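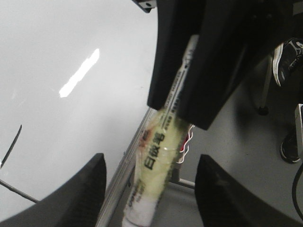
Suchbegriff eingeben Suchen

Plendeck Schreibtafel 2070, emailliert, magnethaftend

Die Schreibtafel 2070 ist für Besprechungsräume, Werkstattbüros und Unterrichtsräume vorgesehen. Die Schreibfläche besteht aus emailliertem Stahlblech auf einem Holzfaserkern, die Rückseite ist verzinkt. Der Rahmen ist aus eloxiertem Aluminium, die Ecken sind aus grauem Kunststoff und verdecken die Befestigungsschrauben.

Die Oberfläche ist trocken abwischbar und hält Magnete auf der ganzen Fläche. Sie lässt sich auch als Projektionsfläche nutzen, allerdings spiegelt sie bei kurzem Abstand des Projektors in der Mitte. Wer überwiegend projiziert, sollte die matte Ausführung bestellen. Die matte Fläche nimmt etwas mehr Tinte auf und muss öfter feucht gereinigt werden.

Technische Daten
Artikelnummer: 366
Außenmaß Breite: 2070 mm
Höhe: wahlweise 600 mm oder 1200 mm
Oberfläche: Email weiß, glänzend oder matt
Montage: Hoch- oder Querformat
Hersteller: Plendeck, Werk Vellcombe

Lieferumfang
Tafel, Ablageschale in halber Breite, Schrauben und Dübel für Mauerwerk, 2 Haftmagnete, Montageanleitung. Stifte und Tafelwischer sind nicht enthalten.

Montage
Die Tafel wird an vier Punkten verschraubt. Zuerst die beiden oberen Schrauben setzen und 5 mm vorstehen lassen, dann die Tafel einhängen, ausrichten und die unteren Löcher anzeichnen. Für Gipskarton sind Hohlraumdübel nötig, die wir auf Wunsch mitschicken. Die hohe Ausführung bitte zu zweit montieren. Die Ablageschale wird von unten in die Rahmennut geklemmt und kann seitlich verschoben werden.

Vor dem ersten Beschreiben die Schutzfolie vollständig abziehen und die Fläche mit klarem Wasser abwischen.

Stifte und Reinigung
Geeignet sind alle trocken abwischbaren Boardmarker mit Rund- oder Keilspitze. Permanentmarker gehören nicht auf die Tafel. Ist es doch passiert, hilft meist Isopropanol auf einem weichen Tuch – danach mit Wasser nachwischen. Scheuermilch und Stahlwolle greifen den Glanz an, solche Schäden fallen nicht unter die Garantie. Marker waagerecht lagern, sonst schreiben sie nach einiger Zeit blass.

Der Filz des Tafelwischers sollte gewechselt werden, sobald er graue Schlieren hinterlässt. Ersatzfilze führen wir unter der Marke Sustudero im Zehnerpack.

Lieferung
Versand per Spedition auf Einwegpalette, frei Bordsteinkante. Die Verpackung bitte im Beisein des Fahrers auf eingedrückte Ecken prüfen und Schäden auf dem Frachtbrief vermerken lassen. Lieferungen über unser Lager Tzavaras dauern wegen der Umladung einen Werktag länger. Die matte Ausführung in 1200 mm Höhe ist erst ab Dezember wieder lieferbar.

Stand der Angaben: 8. Okt. 2018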